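Surface Pattern and Repeat
Notes for session 4
Heidrun Koller

Please read these notes before the practical. Bring your own tracing paper, we have only a little left from September.

1. What is a repeat

A repeat is the smallest piece of a pattern that can be copied to cover the whole surface. Printers also call it the unit. In a full drop the unit stands in straight rows and columns. In a half drop each column moves down by half the height of the unit. Most flower papers use the half drop, and the eye finds it harder to see where one unit stops.

In the Dretska samples, which Akua Darko showed last time, the unit is 73 cm high. This was a costly choice. A tall unit wastes paper at every join, and the person who hangs it must cut each strip longer than the wall. The Gorley samples are much smaller and waste almost nothing, but from far away they look like gray dust.

2. Scale

Students often draw a motif at the size of their sketchbook and leave it so. Before you decide, pin the drawing on the wall and walk back to the door. Soledad Aguirre makes her first proofs at 2 sizes and chooses only after one night. I recommend the same.

3. Outline and ground
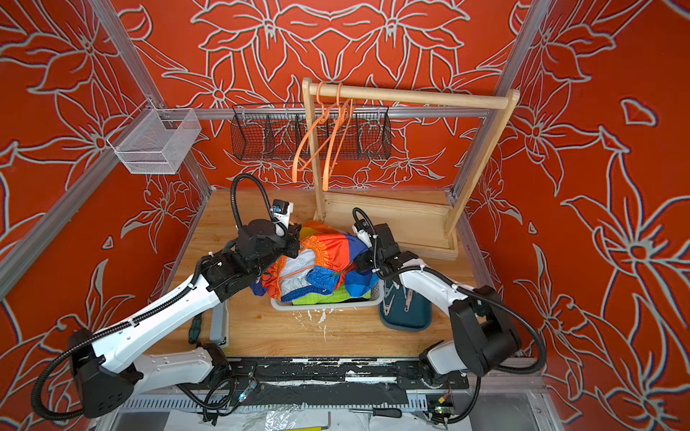

The outline has two jobs in a printed pattern. It separates the motif from the ground, and it hides small mistakes when the colors do not meet exactly. A dark outline is the usual choice, but a pale one can do the same work on a strong ground. Compare the thick gray-white lines on the red-orange panels, where the petals and leaves stay easy to read. Try your own motif with both kinds before you mix any color.

Ortuño printed 3,000 rolls with an outline that was too thin, and the ground color went over it in many places. Unai Figueroa has one of these rolls, ask him to see it.

For the practical: one motif, one half drop, two colors and an outline. Write the height of your unit on the back.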